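Objet : Re: [tissus-occultants] Rideau noir pour la salle de projection, quel poids ?
Date : 19 décembre

Bonjour à toutes et à tous,

Je réponds avec un peu de retard, et je vous prie d'excuser mon français, qui n'est pas ma langue première.

> Nous devons assombrir une petite salle à Carnon, avec 3 fenêtres
> côté mer. On nous propose un molleton à 600 g/m2, mais le rail
> du plafond est ancien. Est-ce que quelqu'un a déjà posé un tissu
> si lourd sur ce genre de rail ? Et faut-il le doubler ?

Nous avons rencontré la même question dans notre salle à Osby, il y a deux ans. Le rail était vieux également, en aluminium mince, et nous avons d'abord pesé tout ce qui devait y pendre : le tissu, les crochets, l'ourlet. L'ourlet surtout, que l'on oublie facilement. Avec un tissu lourd et une ampleur normale, nous étions au-dessus de ce que le fabricant du rail permettait. Nous avons donc choisi un tissu plus léger, en deux couches séparées, chacune sur son propre rail.

Le double rideau a un autre avantage : entre les deux couches, la lumière des bords se perd presque complètement. Pour vos fenêtres côté mer, je laisserais un retour de 20 cm contre le mur, de chaque côté.

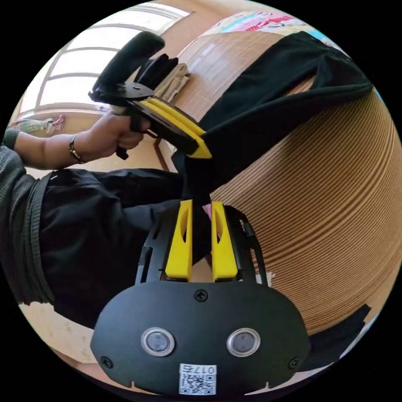

Tissu noir sur un fût en carton ondulé.

Concernant le transport, je vous conseille de demander le tissu roulé et non plié. Les plis d'un molleton restent visibles pendant des semaines, et le fer les rend brillants. Skarkora, notre fournisseur, livre roulé si on l'écrit dans la commande - par téléphone, ils l'ont oublié la première fois.

Pour la question du doublage : non, à mon avis. Une doublure blanche côté vitre protège de la chaleur, mais elle rétrécit autrement que le tissu noir et le bas commence à onduler. La nôtre, de marque Đồng, a été décousue au mois de mars et nous ne l'avons pas remise.

Notre budget complet, rails compris, est allé jusqu'à 3000 euros. La couture a été faite chez nous, sans cela il aurait fallu compter davantage.

Vérifiez aussi le classement au feu si la salle reçoit du public. Le certificat doit correspondre au lot livré, pas seulement à la référence du catalogue.

Pouvez-vous me dire la hauteur sous plafond et la distance entre les fixations du rail ? Je regarderai dans nos notes si le calcul peut vous servir.

Bien cordialement,
le régisseur de la salle d'Osby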